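# Skillari

A word list and practice set for people learning to bake sourdough bread from written recipes

Star 201 · Fork 29 · Shares 2

Skillari started as a plain text file of baking words I kept tripping over. I'd open a recipe, hit "bulk until jiggly, preshape, bench, final shape, retard overnight," and close it again. So I began writing down what each word meant in my own kitchen, with a sentence or two showing it in use. The file grew and grew (bakers love a word!), and now it's a proper dataset that anyone can download, search, print or build flash cards from.

## What's in it

The main file is `terms.csv`, one term per row. There are 2000 rows as of the November release. Each row has:

- `term`: the word or phrase, lowercase, spelled the way most home recipes spell it
- `also`: other spellings and near-synonyms, separated by semicolons
- `meaning`: a short explanation in everyday English
- `stage`: where in the bake you'd meet the word
- `example`: a full sentence using it, written for this project
- `confusable`: terms people mix up with this one

The `stage` column takes one of these values: starter, mix, bulk, shape, proof, bake, store, general. If a word turns up in more than one stage it gets more than one row, with a different example each time. "Rest" has a row almost everywhere. So does "fold," which means one thing during bulk and something quite different when you're shaping a batard.

The second file, `practice.csv`, holds short recipe passages with a word or phrase blanked out, plus the answer. I love this part. Reading a whole passage teaches you so much more than a bare definition, and you start noticing how the steps lean on each other.

There's also `recipes/`, with 29 complete recipes written from scratch in the same plain style. All of them were baked before they went in, most of them many times over. The Amaral loaf (a sticky half-rye with toasted sunflower seeds) is the one I'd start with. It forgives nearly everything.

## How the examples were written

Every example sentence is original. Nothing was copied from cookbooks, blogs or flour bags. I wrote a first draft, baked along with it where that made sense, then rewrote it so a person with floury hands could follow it without scrolling back up.

A few house rules:

- Weights in grams, always. Cups only show up in rows that explain cups.
- Temperatures in Fahrenheit, with Celsius in parentheses.
- Salt and water are given as baker's percentages in the recipes, where flour is 100 and everything else is measured against it.
- No times without a cue. "Four hours" on its own tells you very little in a cold kitchen, so the sentence also says what the dough should look or feel like.

That last rule caused the most rewriting and I'd do it all over again. A dough at 68°F and one at 78°F are living completely different lives.
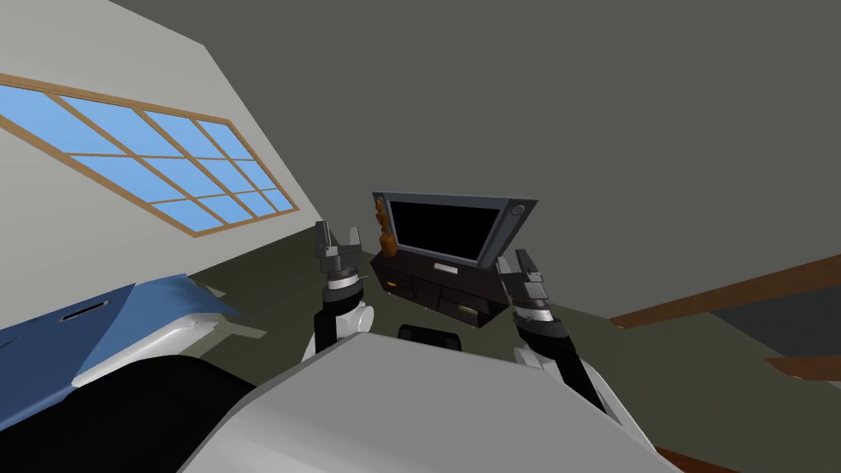
One early reader wrote that the cues in the bulk section were fine but the starter section still told her to feed "when it peaks," and she had no idea what a peak was the first time she kept a starter. She asked for the dome, the flat top and the sunken top to each get a row of their own, and could they please be listed in that order.

They are now! Look for `peak`, `plateau` and `collapse`, all under `stage = starter`. Each one points at the other two in the `confusable` column. While I was in there I also split `float test` from `ready`, which had been sharing a row for far too long. Plenty of lively rye starters sink like a stone and still raise a beautiful loaf, and the old row made it sound as though they wouldn't.

## Using it

No setup needed. Both CSV files are UTF-8, comma separated, with a header row, and they open in any spreadsheet program. If your accents look scrambled (levain is safe, but pâte fermentée isn't), pick UTF-8 in the import window.

For flash cards, use `term` on the front and `meaning` plus `example` on the back. The commas inside the examples are quoted, so don't split the lines by hand. I've done it. It makes a mess.

For printing, sort by `stage` first and then by `term`. A copy of the shape section taped inside a cupboard door is a very nice thing to have.

## Known gaps

- Gluten-free sourdough is thin. There are some rows for psyllium and buckwheat starters, but the example sentences need more baking behind them.
- Oven words lean toward home gas and electric ovens with a Dutch oven inside. Deck oven and wood-fired terms are mostly missing.
- The words are American English. British spellings and flour names (strong white, wholemeal) are in `also`, but the examples don't use them.
- `crumb` rows describe open and tight crumb fairly well and say almost nothing about gummy crumb, which deserves better.

## Adding a term

Open an issue with the word, where you met it, and what you thought it meant the first time. The wrong guesses are gold, they go straight into `confusable`. If you send an example sentence, please write it yourself and keep to the rules above.

Regional words are especially welcome. If your family has a name for the crackly bit along the ear of the loaf, I want it in here.

## License

Text and data are CC BY 4.0. The recipes are covered too, so bake them, change them and pass them around.

Comments 29 · Shares 2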